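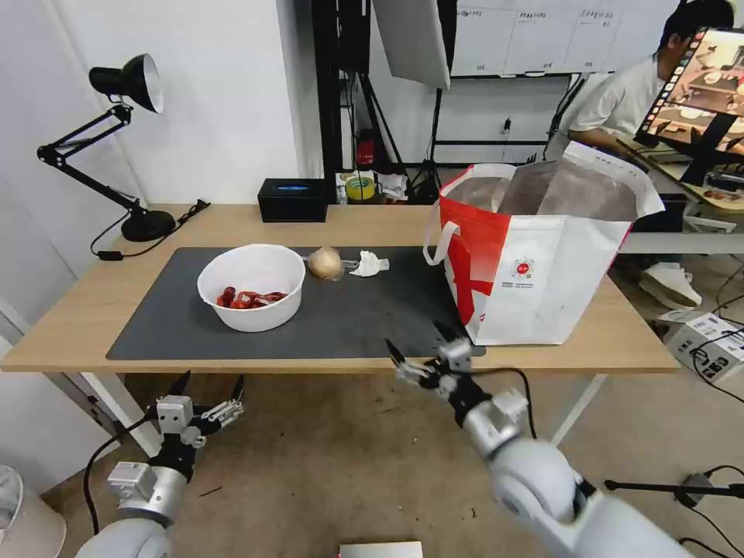 Does Flusono replace the controller that came with my arms?
Flusono runs alongside it. The vendor controller keeps charge of the motors and the safety limits, and Flusono sends it joint targets over the network.

Flusono 4 – perception and planning for two-arm tabletop work

Flusono is a software package for labs and small integrators who run a pair of arms over one work surface. It takes in the camera streams, keeps a model of the table and the items on it, plans for both arms together and logs everything against one clock. It installs on a single Linux workstation.

What is in the package

Vavska (perception). Finds and tracks items from head and wrist cameras. Soft and open containers such as paper bags are handled as a rim plus a keep-out volume, and the rim is fitted again each time a gripper comes near it. New items are added from 15 labeled views.

Kivik (planning). Plans both arms in one pass and checks them against each other, the table and anything Vavska reports. You can reserve part of the table for one arm, or let Kivik decide. Tall items at the back of a table, such as lamps, can be locked as fixed obstacles so they aren't fitted again every cycle.

Yáñez (logging and replay). Records joint states, gripper commands, images and plans. Any run can be stepped through on a desk monitor while the next one is being set up. Export is to plain folders or a single archive file.

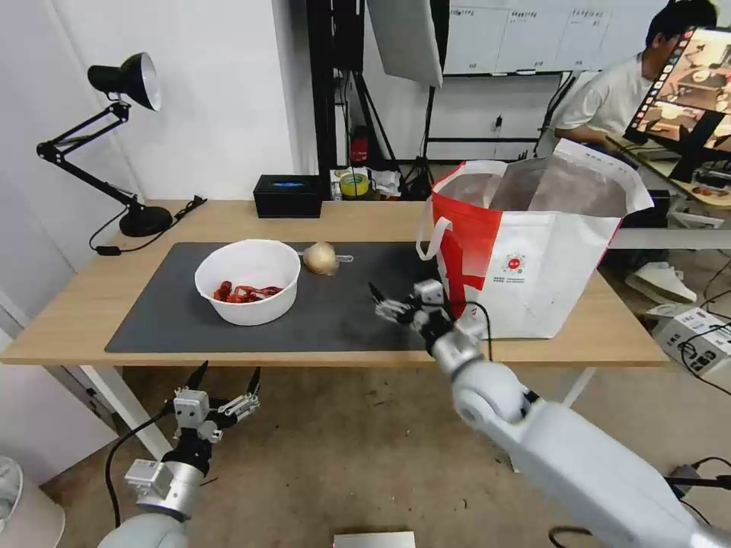

Bowl and onion on the mat and open shopping bag to the right, with both arms at the front of the table.

Requirements
Workstation with a discrete GPU and 400 GB of free disk
Two arms that accept streamed joint targets
One head camera, plus one camera per wrist (recommended)
Wired network between workstation and arms

Known limits
Clear plastic film is often missed. Mark it by hand in the table editor or keep it out of reach of the arms.
Moving a lamp changes the shadows on the mat – run the light check again before you start.
Kivik does not plan for a moving base.

Licensing
Single workstation, one year: $955
Single workstation, perpetual: $1,818
Both include updates and email support. The yearly license can be moved to another workstation once. Perpetual licenses bought since October include version 4 at no charge.

Setup questions go to Orestis Drakos on the support desk. Please attach the Yáñez log and your table file.

Page updated 4th February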